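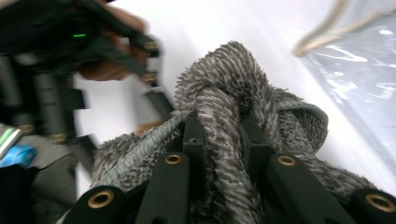 Projects > Textiles and Home > Winter Term > Sorting Small Knits

Last updated: January 25, 2018

Sorting Small Knits at Geltside
Project report by Fenna Van den Broek and Arnout Hendriks

Our project was all about the small stuff in a donation bin, the socks, hats and scarves that end up in a knot at the bottom. We wanted a quick way to sort and fold them for the Geltside clothing swap, and we had so much fun with it! Fuzzy fabric was the hardest by far. The gray one with the speckles of white and charcoal is a good case – bunched up, it makes thick loops and ridges, and the shaggy fibers hide where one fold stops and the next begins. What helps is the flatter edge band with the finer, ribbed texture. Find that first and you have a place to start.

We worked through 200 pieces in 3 afternoons. Arnout wanted to sort by color, I wanted to sort by texture, so we tried both. Texture won easily (sorry, Arnout). Smooth knits went in one pile and fluffy ones in another, and the fluffy pile got folded last, when we had the whole table to spread out on.

Our folding method has two steps. Lay the ribbed edge flat and facing you, then fold the rest toward it without pulling. Pulling stretches the knit and the fold pops open again. We learned that on a Putis scarf that took us four tries!

At the end we had 29 pieces left over, mostly single socks. Martens Hall has offered us a shelf for them until August, and we'd love to turn them into a mending workshop. Orkach, the yarn shop, said we can have their odd balls of wool for it – gray included.

Contact the Textiles and Home office | Back to top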